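September 2023 - Goltis cell, planner notes

Moved the approach planner to the new collision mesh for the open tower. Case walls and drive cage are now separate bodies, padding 6 mm on each.
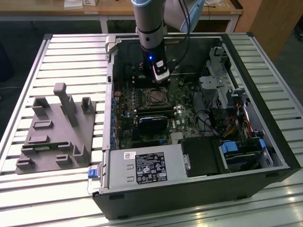 Planning time is down with the split mesh, but the elbow still flips on 4 of 30 seeds. Leszek wants a joint-space cost on it.

Socket pose now comes from the wrist view, with the DIMM slots as the line feature.
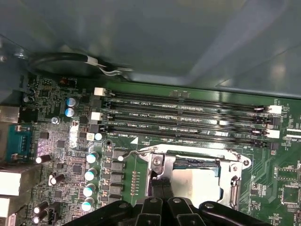 Glare off the load plate still pulls the fit - try masking it. Aniela to rerun with exposure locked at 8 ms.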